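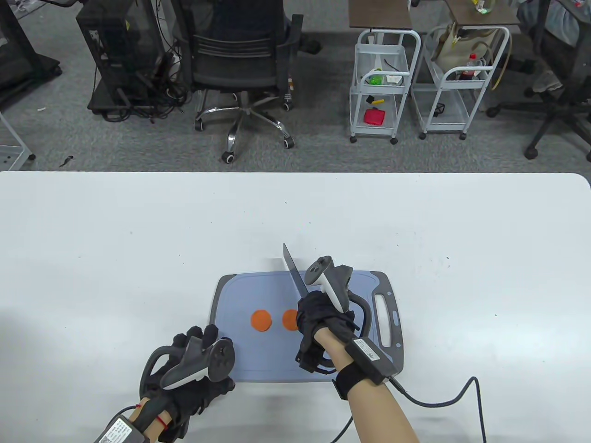

Natália Říha says I talk too much on the power play. Says I should shut up and let people hear the skates. She sent this at six in the morning, in a message longer than anything I said on air last night, and she's right, and I've been mad all day.

14 February 2023. Quick one, need to be out the door again in a bit.

So. First game on Floltitico instead of the radio. Same booth at the Honkanen, same wobbly stool, new headset that pinches behind the left ear. On radio you fill. If you stop for two seconds somebody in a truck thinks the station died. On a stream they can see the puck. I kept telling them where the puck was. "Up the left boards, back to the point" -- yes thank you, we have eyes. Listened to the first period back over breakfast and had to turn it off at the second penalty.

Cunden lost by one, in case I want to know that someday. Bad goal. Goalie went down early and the shot went over the shoulder, and I said "he'll want that one back" which I swore in June I would never say again. Said it twice! Same goal. Replay.

Numbers came in. 649 watching at the most, end of the second. Tunilov wanted more, they're paying for the season and they had some big figure in mind from somewhere. I have no idea if 649 is good. For radio we never knew. Could have been my aunt and a guy in a plow.

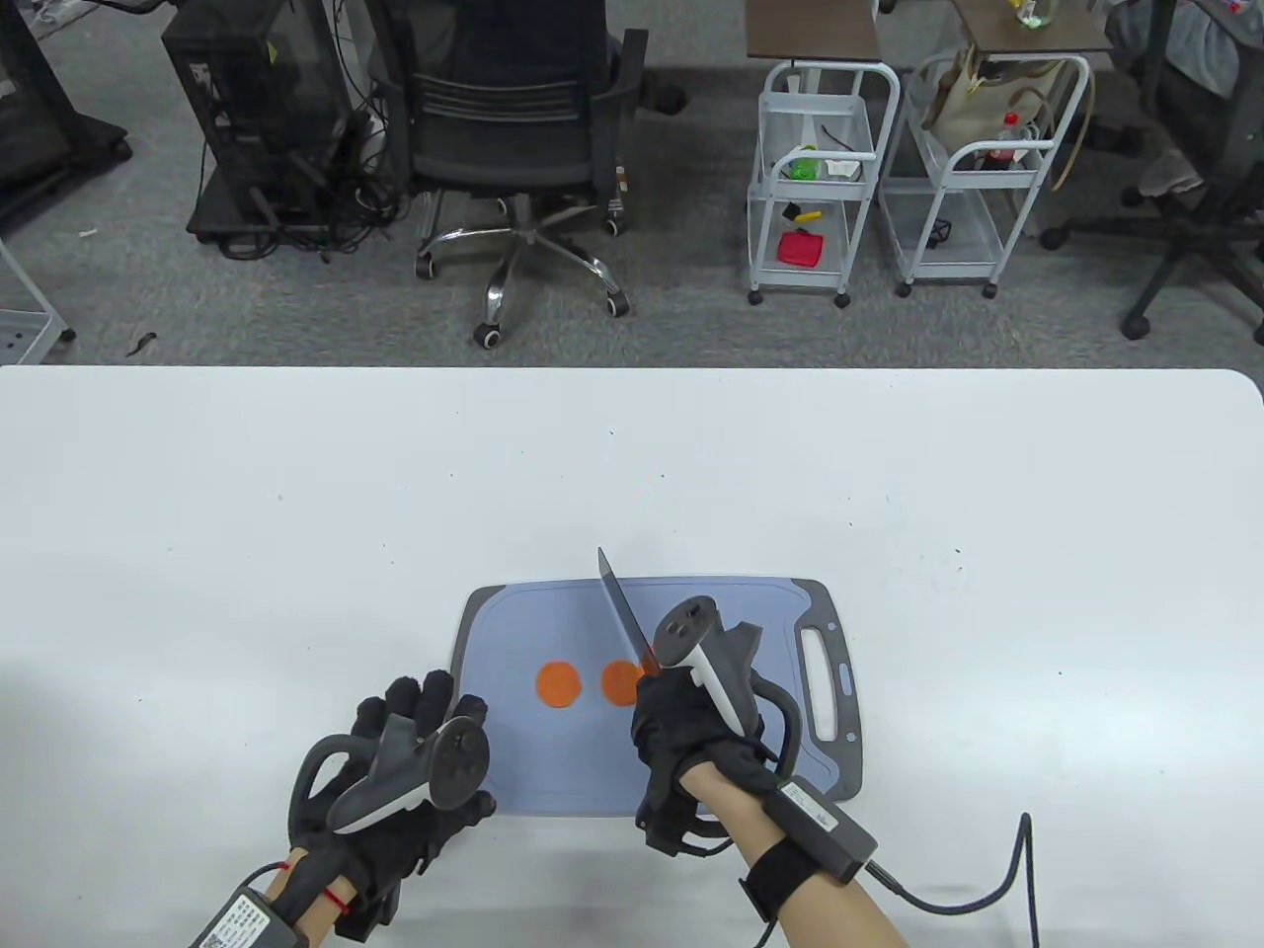

Anyway the phone call. Man from Tunilov, very polite, wants more "energy" in the open and wants the sponsor read done live by me in the first ten minutes, not a recording. Fine. But he also wants it read during play if there's a long stretch with no whistle. Not fine. Told him I'd think about it. I have thought about it, it's no. You can't sell tires over a two on one. Natália agrees, in fact she said she'd pull the mic cord herself, so thats two of us in the booth and he's a voice on the phone.

Pay is the same plus 40 for parking and meals. Spent most of it on meals. Parking is free if you come in by the Zamboni door.

Things to fix before the next one, writing them down or I'll forget:

Say the score more. Three messages asking the score. It's on the screen but small, and folks come and go.

Names. Got the two brothers mixed up most of the second. Their mother wrote in. Nice about it. Nice like a knife. Need numbers in big marker taped to the glass, the roster print is way too tiny under that lamp.

Stop laughing at my own stuff.

Let Natália finish. I stepped on her every time she started in on the forecheck, and the forecheck was the whole game. Cunden couldn't get out of their own end for most of the third and she saw it coming in the first and I was busy talking about the anthem singer. She played, I didn't. Somebody should put that on a card in front of me.
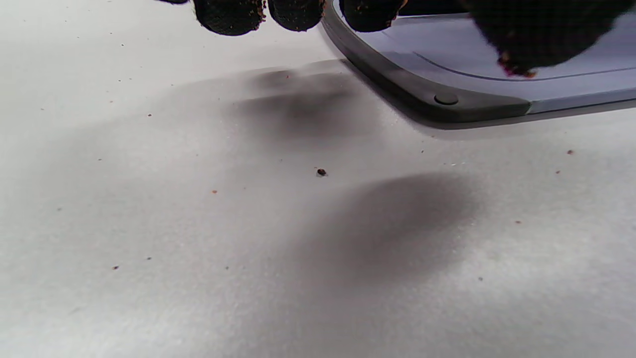

Also the notes. I do them by hand, always have, shots and line changes and who's limping, all on one sheet per period, and Natália wants me on the tablet like a normal person. She may be winning. By the third my sheet was mostly pretzel. Look at that black glove, reddish-brown and tan crumbs stuck along the lower edges of the fingertips, and that's my hands by the second intermission, only I'm also holding a pen and trying to read a seven that could be a one. Called a shot for the wrong kid off that seven. So, no snacks in the booth, or snacks and the tablet with a rag. Ask her which.

Rink says the house was 829, which I don't believe, there were whole rows with coats on them. But the noise was good. When they tied it up I did finally shut up, not on purpose, I just lost my place, and you can hear it on the recording, the horn and then all those people and the boards getting banged on. Best bit of the night and I'm not in it. Played it for my brother and he said who's calling this, it's good. Didn't answer him.

Dinner late, forgot it was Valentine's till I saw the flowers at the gas station. Bought the flowers. They look like gas station flowers.

Batteries for the headset. Call the polite man back, say no, say it nicer than I'd like. Find out how to pronounce the new defenseman, I've been doing it three diffrent ways and hoping one lands. Bus is at quarter past, going.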